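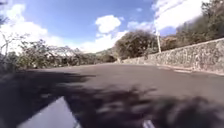

1/8 Jastitham Interiors is pleased to share its March guidance on choosing curtains for the home. Posts will follow through the morning.

2/8 Measure the pole or track, not the window. Most full-length curtains returned to our workroom were ordered to the width of the glass and do not meet in the middle.

3/8 For a pencil pleat heading, allow twice the width of the pole in fabric. Heavy velvets may be made up with a little less -- please ask before ordering.

4/8 The Wovville linen range is now held in stock in oatmeal, slate and moss. It is 169 cm wide and should be dry cleaned only.
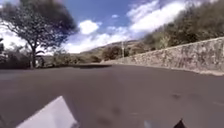

A grey road curving to the right.

5/8 Our lining service is led by Rhona Geddes. Blackout lining is advised for east-facing bedrooms. Interlining adds weight and warmth, and brackets should be checked before it is fitted.

6/8 Customers with bay windows are asked to book a home visit. Morven Laing will bring samples and take all measurements. Visits last nearly 100 minutes.
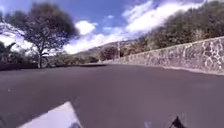 7/8 Care and hanging

Leave new curtains tied back in even folds for three days. Vacuum monthly with a soft brush. Do not iron velvet on the right side.

8/8 Fabric samples may be requested by post, up to six per household. Orders for making up before the spring holiday close at noon on the last working day of the month. Enquiries about trade accounts should be addressed to Lorna Tennant.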